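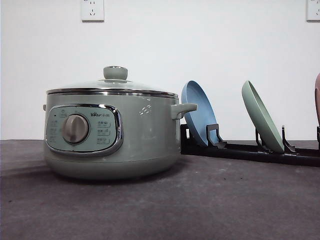

I've been home from the Pumano open day since Sunday night and my jumper still smells of steamed barley, so I'd better write this up before I wash it.

Pumano, if you haven't come across it, is a grain mill and cooking school sharing one long brick building out past the railway line. Most of the year you can only get in if you've booked a class (they fill up fast, don't ask me how I know), but every April they throw the doors open and let the rest of us poke about. I've been meaning to go for years. Something always came up, usually rain. This time I packed a sandwich and got on the early bus, which was silly in hindsight, given how much there was to eat when I got there.

The mill tour came first. Our guide was Bendik Hedlund, a very tall man who had to duck under every second beam and never once stopped talking while he did it. The oldest part of the building still has its original sifting floor, and you climb up to it by a staircase that's closer to a ladder. Go up backwards if you have a backpack on! I didn't and got wedged. The stones themselves were stopped while we looked at them, then Bendik sent us all behind the rail and set them going, and the noise came up through your shoes. A little boy beside me burst into tears and then asked for it again.

I hadn't realised how fussy the whole business of milling is. They'll change the gap between the stones by a hair depending on the weather, and the miller checks it by rubbing the flour between thumb and finger. We all got to have a go. I said mine felt like flour, and apparently there was a better answer.

After that I wandered over to the cooking school side, where Candela Bravo was running short demonstrations all day. I got into the 11 o'clock one, with 40 of us squashed onto benches. She did a barley and leek pot with lemon stirred through at the end, and she talked about soaking for a good ten minutes before she touched a thing. I've always been a boil-it-and-hope person with whole grains, so I took notes on the back of my bus timetable. Her method for barley: rinse until the water runs clear, soak overnight, toast it in a bit of butter, then stock, lid on and leave it alone. The leaving alone is my weak spot. I'm a lid lifter from a long line of lid lifters.

Somebody asked whether it would work in an electric cooker and she said yes, of course, just go easy on the liquid as you don't lose as much to steam. Good news for my kitchen, where one of the stove burners has been out of action since Christmas.

Lunch was in the yard. The Peñalver family had their bread stall going (the seeded rye was all gone by noon, get there early), and Slamet Mandagi was doing a black rice pudding with coconut and palm sugar that I went back for twice. I never did eat the sandwich. There was a queue for coffee that wrapped right around the water tank, but it moved along, and I got chatting to a retired couple who've been coming to the open day every year and have strong opinions about spelt.

The afternoon was a bit more uneven, to be fair. The talk on heritage wheat by Jianguo Tang was terrific, but it was held in the packing shed with the roller door open and a generator going outside, so from the back I caught maybe half of it. What I did hear was about a variety called Denevora that grows nearly as high as your shoulder and falls over if you look at it sideways. He's been nursing it along for years in a paddock behind his house. I'd have liked to see some, and there was none to look at, only loaves made from it. Lovely loaves, though, a sort of nutty golden colour inside.

The shop was a scrum. I came out with pearl barley, a bag of rolled oats and a tea towel, and I would've bought the big sack of bread flour if I'd brought the car. Cash or card both fine.

If you're going next year: entry was free, parking was $50 if you got caught on the verge (the poor man in front of me on the way out was holding the ticket), and the 67 bus stops right at the gate. Wear flat shoes for that staircase. The toilets are behind the packing shed and badly signed.

My barley's soaking on the bench as I type. I'll let you know how I go with the lid.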